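Notes for my talk, Sturnel town hall, 2 Mar 2021
Working title: Who are we happy to buy from?

Say hi, thank them for coming, check the people at the back can hear me. Water on the left. Don't knock it over like last time.

Okay. I want to start with a petition. It had 3763 names on it when it was handed in, and it asked for one pretty simple thing: before the county signs a contract with a supplier overseas, somebody should have to look at how that supplier's workers are treated, and then publish what they found. That's the whole ask. I signed it, so you know where I stand, and I'd rather tell you now than have you work it out halfway through!

(Pause. Somebody usually laughs or groans. Either is fine.)

The county's answer ran to 40 pages. I read all of it, some of it twice, mostly on the bus. The short version is that they agree with the idea and don't want the rule. They say a fixed standard would shut us out of cheaper bids, and that talking to suppliers gets you further than walking away from them. I don't think that's a silly argument. I've made it myself, at a dinner in Morin, quite loudly. But talking only gets you somewhere if the other side thinks you might leave, and right now our suppliers have no reason to think so.

Go slower here, I always rush this bit.

So what does it look like on the ground? Take the uniforms contract. It came up for renewal, there were 10 bids, and the one we picked was from a firm called Gekik. The price was good. The bid papers had a full section on delivery times, one on zippers (really, zippers, two pages), and a single line on labor: "The supplier follows local law." Well, sure. Which law? What does it say about overtime, or about joining a union? I asked, and I got a very polite letter back telling me the question was outside the scope of the tender.

Read the letter out if there's time. Skip if we started late.

Then there's the other side of it, the jobs side, and I know that's why a lot of you came out tonight. People say to me, if we get picky about who we trade with, the work will either come back here at triple the price or get handed to machines. I hear it in every meeting.

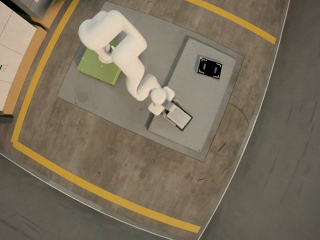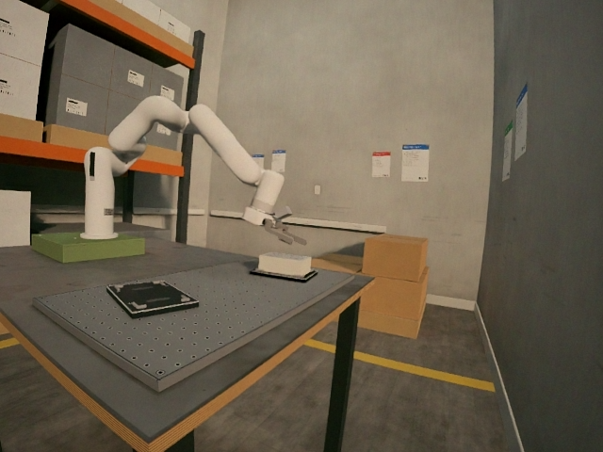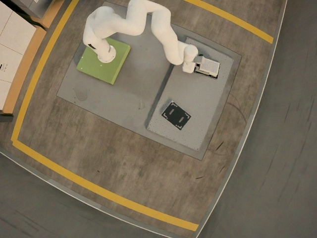
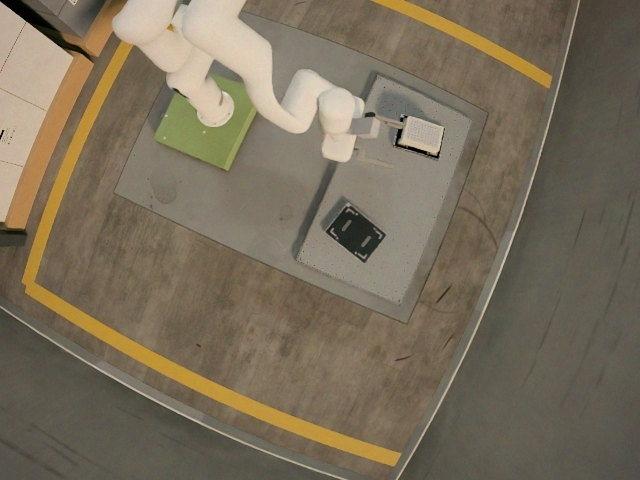

I've never bought the idea that the choice is between badly treated people and no people at all. The Plandness plant is the case everyone brings up, so let's talk about it. It lost its county order in the last round to a lower bid from abroad, and the line I kept hearing was that it was going to automate anyway, so why fuss. Maybe it was! But a white robot arm bolted to a green plate, like the one you've just seen four times over, doesn't decide where an order goes. A council does that, with a vote, in a room like this one. When a councilor tells you it's all down to technology or the world market, ask which way they voted on the contract.

(If anyone from Plandness is in the room, let them speak. Don't talk over them.)

Next bit is the money, and I'll keep it short, I promise. The difference between the Gekik bid and the next one up came to 261 dollars a month. I had to check that, and then I checked it again, and then I called the finance office and they read the same number back to me. I'm not saying every contract will be that close. Some will hurt. Medical gear will probably hurt, and I'd want a slower start there, with a waiver the council has to vote on in public. But we were told this was a big painful trade-off, and on this one contract it was less than what we spend keeping the fountain running through the winter.

Fountain line got a clap in Morin. Wait for it, but don't look like I'm waiting.

What about the countries themselves? Someone always asks if this means a boycott. No. I don't want a list of good places and bad places drawn up by the county. We'd get it wrong, and we'd offend half our own residents, who have family in those places and know a lot more about them than I do. I want us to look at the firm. Can inspectors get in? Can a worker complain without getting fired? Those are things you can put on a form, and the form can go online with the rest of the bid papers.

The vote on the draft is later in March. It's on the agenda under "procurement, other," so look near the bottom. You can speak for three minutes if you sign up at the desk beforehand, and you can send a letter if you can't make it. Letters get read, and short ones get read first.

Okay, questions. Start on the right side, they got left out in Morin. Sign-up sheet is by the door, and remember to get my pen back.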